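Power cord packing

Power cord packing is the everyday work of coiling, tying and boxing an electrical cord or adapter so that it can be stored, posted or sold without harm. It covers the little black brick that comes with a lamp or a speaker just as much as the long lead for a kettle, and though most households do it without giving it a name, the trade has built up a fair number of habits over the years – some of them sensible, some of them only old.

Contents
1 The box
2 Coiling
3 Tying
4 Storage at home
5 See also

The box

Small adapters are very often sent out in a shallow box of brown corrugated board, with a hinged lid that folds back on itself and a tab that tucks into the front. The style is cheap, ships flat and can be closed without tape, which makes it a favourite with small sellers and repair shops. A printed sheet may be laid in the bottom as a liner, so the instructions and the cushioning are one and the same piece of paper. The adapter usually goes at one end and the cable takes up whatever room is left over. 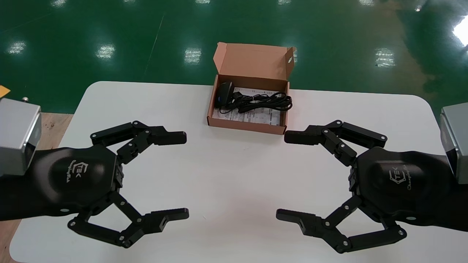 Adapter and coiled cable in an open cardboard box, resting on a printed sheet.

Packers differ over which should go in first. In her handbook The Parcel Bench, Leanne Treloar favours the adapter, on the grounds that it is the heavy part and ought to be settled before anything else is asked to fit around it. The mail-order firm Gruslow, which sold replacement leads from its catalogue for many years, did it the other way about and seems to have been quite happy. Where the loops stand a bit proud of the rim, the usual cure is to make the coil wider and flatter; pressing down the lid tends to leave a bowed box and a bent cable.

Coiling

There are two common ways of gathering a cord. The round coil follows the natural curve of the cable and is the gentler of the two, while the folded bundle, in which the cord is laid back and forth in long, parallel strands, makes a slimmer package that slides neatly into a narrow carton. Longer cords are nearly always folded at the factory. At home the round coil is kinder, particularly in a cold garage in February, when some plastic coverings grow stiff and don't care to be folded at all. 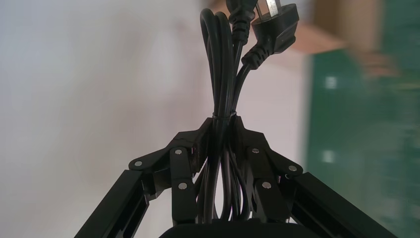 Looped black cord held by a thin cable tie.

The weak spot in any cord is the place where it enters the plug or the adapter. Wrapping the cable tightly around the brick, tempting as it is, pulls at exactly this point, and both Treloar and the repair teacher Fasil Gidey advise leaving a loose, easy bend there before the first loop begins. Gidey also taught his students to let the cord turn a little between the fingers as they wound it, so that the twist had somewhere to go.

Tying

A bundle is generally cinched once around the middle. Thin plastic ties, paper-covered wire, rubber bands and fabric straps are all in use, and each has its loyal following. Wire twists are the easiest to undo and use again – a jam jar of them in the kitchen drawer is a familiar sight. Plastic cable ties hold very well but mostly have to be snipped, and care is needed to keep the blade away from the cord's covering. Rubber bands are best kept for short stays, as they perish and can leave a sticky mark behind. 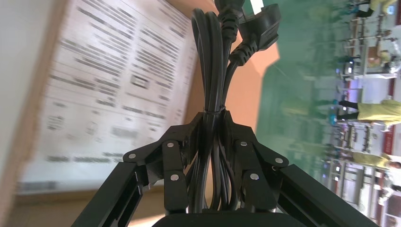

The tie should be snug enough to hold the strands together and no more. A good test, and one that Ruth Hulme's column on household repairs recommended to its readers, is to see whether a single loop can still be slid a little way through the bundle with one finger. Plugs are best left together at the same end, where they can be found in a hurry. A right-angled plug is rather more awkward, having a corner that likes to catch on its neighbours, and it's usually turned outward for that reason.

Storage at home

Spare cords do well in a dry drawer or a lidded tub, one to a bag, with a label saying what each belongs to. Adapters that look alike may have quite different ratings, so the label is worth the trouble, and the original box is better still if there's a shelf to spare.

See also
Cable tie
Corrugated board
Extension cord
Parcel wrapping

Page last edited May 31, 2025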